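Hand-held gripper demos: tool keeps catching when hanging it back on a hook

Posted by Surberg, Aug 10, 2018

I'm recording demonstrations for a task where kitchen tools get taken off a small stand with hooks and hung back up. I use a pair of hand-held grippers, one in each hand. Taking tools off is fine. Hanging them is where my recordings go bad. I miss the hook, back up, try again, and the policy trained on 45 of these just hovers near the hook and shakes.

I hold the tool low, near where the handle meets the working end, because that's how it comes off the stand easiest.
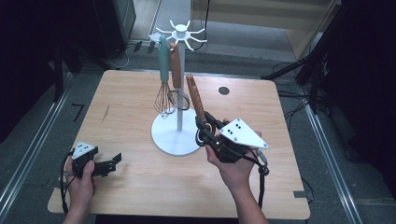
Should I record more, or change how I do the motion? I'd like to avoid teleoperating the arm directly, as it takes me 3 times as long per episode.

Kereama

Change the motion first. With a low grip, the hole or loop at the top of the handle is a long way from your fingers, so a small wrist error turns into a big miss at the hook. Grip it higher if the tool lets you.

Then split the hanging part into steps you do the same way every time. Come in from the front, stop just above the hook tip, lower, let go, and pull straight back. Don't correct while you're lowering. If you miss, throw the episode out and start over. I'd redo 10 clean ones and look at those before recording a full set.

Also check that the head camera can see the hook while you're doing it. If your hand covers it, the model is guessing.

Windcombe

Just get more data. I had 2 sessions in October that were useless and the third one worked, same task more or less.

Diltero

I'd disagree with throwing out every miss. Keep a few where you back off cleanly and come in again, or the robot won't know what to do when it's off by a little. The ones to delete are where you scrape around until it catches. And slow down near the hook. Your hands are faster than the arm will be.

Recent items
Gripper fingers slip on round handles
Left and right recordings out of sync
Cable pulls on wrist during long demos
How to mark the start position on a table
Trimming idle time from the end of an episode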